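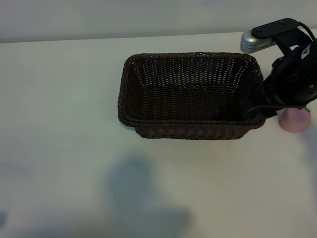

Grikberg, 13 May 2026 – Pistota, the gift basket packer on the east side of town, has moved the first step of its packing work to robot arms. The arms place items in wicker baskets at the start of the line, and the people who used to do that job now handle wrapping, ribbons and the final check.

The change began in April with one table. There are now eight, set up in the hall where customer returns used to be sorted. Fourteen packers worked the old line, and the company says all of them have kept their jobs and their hourly pay. Shifts have changed, though. The early start has been dropped, and two packers on each shift now look after the arms, clearing stuck items and setting out baskets.

"We had people reaching across a table all day, and their shoulders paid for it," said Joris Vandenberghe, who runs the packing hall. "Now they do the part customers notice. It is slower work and it takes more care."
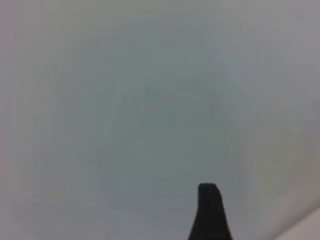
Speed is still an issue. On its best day so far the new line sent out 1066 baskets, a little under what the packers managed by hand before the holidays. Soft and rounded items take the arms longest, and orders with glass in them are still packed entirely by hand.

Training was handled by Dedel, the firm that installed the tables. Each packer got around 100 minutes of instruction, spread over several shifts. Some asked for more, mainly on what to do when an arm stops halfway through an order, and a second round is planned.

Not everyone likes the new setup. Packers used to stand side by side and talk while they worked, and the two who watch the arms are now at the far end of the hall from the rest. Pistota has agreed to rotate that duty every two hours – at first it was a full shift.

The company's smaller site in Radu will keep packing by hand for now. Vandenberghe said a decision on that site will wait until the Grikberg line has been through a holiday season.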